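Laying Out a Two-Arm Bench with Paper and Painter's Tape

A pair of arms sharing one bench needs a surface that can be marked, changed and thrown away. Brown kraft paper and blue painter's tape do this for the price of two rolls. The notes below come from the Mornholm shared workshop, where the bench was set up for handling small items in kitchen bowls.

Cut the paper longer than the bench and let it relax flat overnight under weights. Fix the far edge first, pull toward you, then fix the near edge. Do not tape over the arm mounts. The paper has to come off without unbolting anything.

Mark the grid with a pencil and a long straightedge before any tape goes down. Run all the lines in one direction, then cross them. Tape pulled tight off the roll shrinks back and goes wavy, so lay it in short lengths and press with a plastic scraper. Slightly crooked lines do no harm if positions are measured from the pencil marks. Loose ends do - a gripper finger passing low will catch one and lift the whole strip. 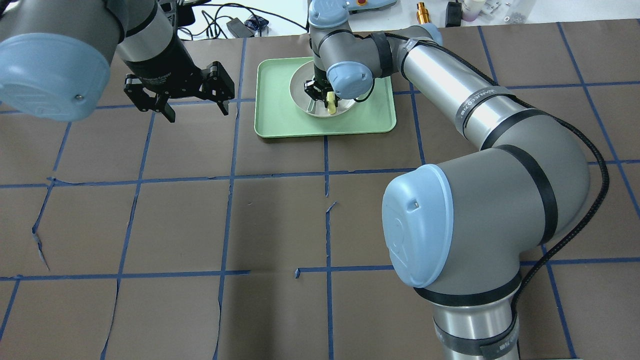 Right arm working in the bowl, left gripper open beside the tray.

Use a tray under any bowl. A steel bowl on bare paper slides when the fingers touch the wall, and a tray with a raised edge keeps the bowl within known limits. Note which squares the tray covers and write them on the job sheet. If the tray itself creeps, put a square of shelf liner under it.

Set the approach height from the rim of the bowl, then the working height from its floor, and store them as separate values. Leave 3 mm between the fingertips and the steel on the first runs. Run at 40 percent speed until both arms have completed the full path with an empty bowl.

Tie cables to the arm with slack at every joint. Move each joint to both ends of its travel by hand, power off, and watch the loop. Keep the emergency stop where it can be reached without leaning across the paper.

Patch small tears from the top with the same tape. Replace the sheet when a patch falls inside a working square - the extra thickness is enough to tip a light part.

Comments (3)

Hordiienko: Does the tape leave residue on a white top? Mine did after a hot October.

Rultov: Only where it touches the table directly. Tape paper to paper and it peels clean.

benchdog: Freezer paper works too, shiny side down. Tears less.

Recent in Workshop Tips
Drawer Dividers from Scrap Hardboard
Labeling Power Adapters Before They Multiply
Jemunstead Tool Wall, Part 2
Sorting Small Screws with a Muffin Pan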